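How to Clean a White Desk Top (and Get Pen Marks Off It)

By Donnie McIver

A white desk looks good on the day it goes up and then starts collecting everything. Pen, pencil, coffee, the gray film that comes off your forearms. Most of it will come off with a cloth and some dish soap if you work in the right order. The whole job takes 20 minutes, and most of that is waiting.

These steps are for painted, laminate or melamine tops with a matte finish. If your top is real wood or has a glossy lacquer, check the maker's care sheet first.

What you need

Two microfiber cloths, one for washing and one for drying
A bowl of warm water with a few drops of dish soap
Rubbing alcohol
Cotton swabs
A dry paintbrush or a small hand brush

I use the Trunden cloths that come in a pack of 12. Any microfiber will do. Stay away from paper towels on a matte top, as they leave lint in the texture.

Step 1. Clear the top

Take everything off, including the things you usually clean around. Unplug chargers and lamps. If a cable can't be unplugged, lay it to the back or over one side so you can lift it with your free hand as you go. On a standing desk, set the height so your elbow is slightly bent when your palm is flat on the surface. Then turn off the power to the desk so you don't bump the switch.

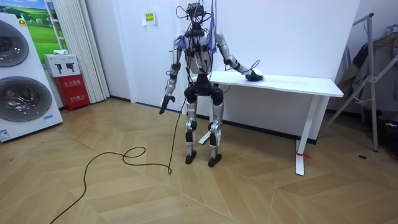 White standing desk on a herringbone floor.

Step 2. Brush off the grit

Crumbs and dust turn into sandpaper under a cloth. Brush from the back edge to the front and catch what falls. Do the strip along the wall twice.

Step 3. Wash in sections

Dip the first cloth, wring it out hard, and bunch it into a loose pad that fills your hand. It should feel damp and leave no drops behind it. Start at the far edge and pull toward you in straight, overlapping passes. Keep the pressure even and keep the pad flat.

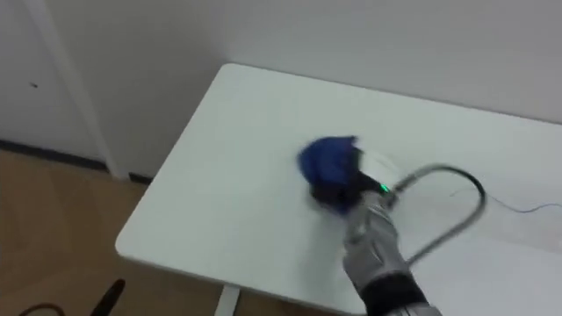 Refold to a clean side when the cloth starts to drag or look gray. On a top this size I rinse it once, halfway through. Go easy at the corners and along the edge banding, where water can get into the seam.

Step 4. Treat the pen marks

Wait 10 minutes for the top to dry, then look across it from a low angle with a light on. Faint lines show up much better this way than from straight above.

Try soap and water on the marks first, with short strokes in one direction. Circles spread the ink. For ballpoint or dry-erase that stays put, dampen a swab with rubbing alcohol and roll it along the line. Test it underneath the desk before you do this. Change swabs as soon as they pick up color. 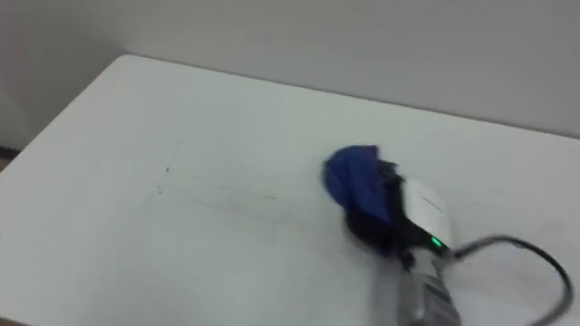
Wipe the spot again with plain water afterward, then dry it. Alcohol left on some finishes will leave a dull patch.

A melamine sponge, like the Fleltent one, will take off what is left, but it is a mild abrasive. Use it lightly, and only on the mark. I rubbed too hard on my old Purves desk and it had a shiny oval in the middle from then on.

Step 5. Dry and put things back

Go over the whole top with the second cloth. Wipe the legs while you are down there, and the front edge from below, where fingers go. Leave it bare for 40 minutes before you set down paper or anything with rubber feet.

I do the full wash once a month and a dry wipe in between.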